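Spent most of September on a bootstrap problem and want to write it up before I forget the details. Thread.

The data: 3,136 visits from 18 clinics. Outcome is minutes from check-in to being seen. We wanted a confidence interval for the difference in median wait between clinics using the new scheduling system (Tautahi) and clinics on the old one.

The first version of the analysis resampled visits. Every row treated as independent, percentile interval, done before lunch. The interval was very narrow and everyone liked it.

Mitiku Kumsa read the draft and asked one question: was the system assigned to visits or to clinics? It was assigned to clinics. So the effective sample size is a lot closer to 18 than to 3,136.

If you resample rows, each bootstrap data set contains nearly the same mix of clinics as the original. The between-clinic variation never gets a chance to show up in the spread of your estimates. Your interval answers a question about these clinics only.

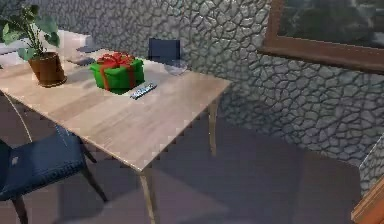 The usual fix is the cluster bootstrap. Draw clinics with replacement, and keep all the visits from each clinic you draw. If a clinic is drawn twice, its visits go in twice.

One coding trap. If you draw a clinic twice and later fit something with a clinic effect, you have to give the second copy a new ID. Otherwise the model merges the two copies into one big clinic. I made this mistake in my first pass and the clinic variance came out too small.

Another one: filtering with something like "clinic in drawn_ids" drops the duplicates without telling you. You need a join or a loop over the drawn IDs. Check that the row count changes from one replicate to the next. If your clinics differ in size and the count never changes, something is wrong.

We also had to resample within arm. With this few clusters, a plain draw can give you a replicate with hardly any clinics on one side. Stratifying by system keeps the number of clinics per arm fixed, which matches how the rollout was planned.

Result: the interval got much wider and now includes zero. The point estimate didn't move at all, as you would expect, but the sentence in the abstract had to change.

Then there is the question of whether 18 clusters is enough. The cluster bootstrap tends to give intervals that are too short when there are few clusters, and percentile intervals for a median can be lumpy on top of that.

So I ran a small simulation. Generated waits from a skewed distribution with a clinic effect, same clinic sizes as the real data, true difference known. Counted how often each interval covered it.

Row bootstrap: coverage was terrible, and it got worse as I turned up the clinic effect. Cluster bootstrap: much better, still below nominal. I would not report it as a 95% interval without a note saying so.

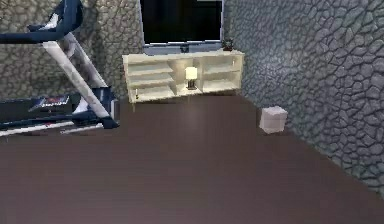 Treadmill on one side, TV on the wall.

I tried 2 alternatives. First was to collapse to one median per clinic and compare those with a permutation test. It is simple, it respects the assignment, and I could explain it in a meeting. It does weight small clinics the same as large ones, so the estimand is a little different.

Second was a mixed model on log wait with a random intercept for clinic and small-sample degrees of freedom. The interval behaved well in the simulation, but that simulation was friendly to it, and it answers a question about geometric means.

In the end we reported the permutation test as the main result and put the cluster bootstrap interval in the appendix with the coverage numbers next to it. Gorazd Ionescu wanted the mixed model first. We settled on a footnote.

Someone will ask about resampling clinics and then also resampling visits inside each one. I tried it. With clinics this large it made almost no difference, and it can add extra variance you don't want. I left it out.

Also tried 3 different seeds for the final run. The endpoints moved in the first decimal, so I raised the number of replicates until they stopped. Medians of whole minutes have a lot of ties, so look at a histogram of the replicates before trusting the quantiles.

Code is base R, no packages. I'm cleaning up the variable names and will post it as a reply here. The real data can't be shared, so it will come with the simulated version.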